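Support Request: Flanged Pipe Spools, Plonevville Yard
Status: Closed
Category: Fabricated Pipe and Supports
Product line: Statero

Reported issue
The customer's receiving department at Plodville advised that 19 flanged spools from the second delivery could not be bolted to the existing header. The bolt holes on the loose end were rotated against the mating flange. Spools from the first delivery had been installed without difficulty.

Information requested
The customer was asked to supply the heat numbers, the spool tags and the revision letter of the drawing used on site. Tags and heat numbers matched our dispatch records. The site drawing was one revision behind the shop drawing.

February 25, 2024
Drawings compared. The later revision turns the header flange so that the bolt holes straddle the vertical center line. The site header had been set to the earlier revision, with one hole on the center line. All spools in the second delivery were made to the later revision. No fabrication error was found.

Options given to the customer
Option 1: Return the spools to the Adams shop for the loose-end flange to be cut off, turned and rewelded. Each reworked joint would require a new pressure test and certificate.
Option 2: Turn the header flange on site. This affects one weld per header section and leaves the spools as supplied.
The customer was advised not to enlarge or slot the bolt holes under either option, as this voids the certificate.
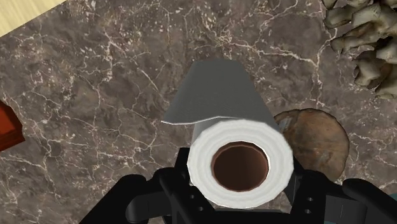
Technical Support Desk, Adams

Customer selected Option 2. A revised weld procedure was issued, together with a replacement gasket set. Gaskets that have been compressed must not be used again.

Follow-up, March
Customer confirmed that the header flanges were turned and the spools bolted up. The test report has been received and added to the order file. The pipe supports on the same order, 40 pieces, are not affected by the revision and remain under the original certificate.

Action for document control: the current revision letter is to be printed on the packing list for all further deliveries to Plodville.

Ticket closed. To reopen, reply with reference 347 and the spool tag.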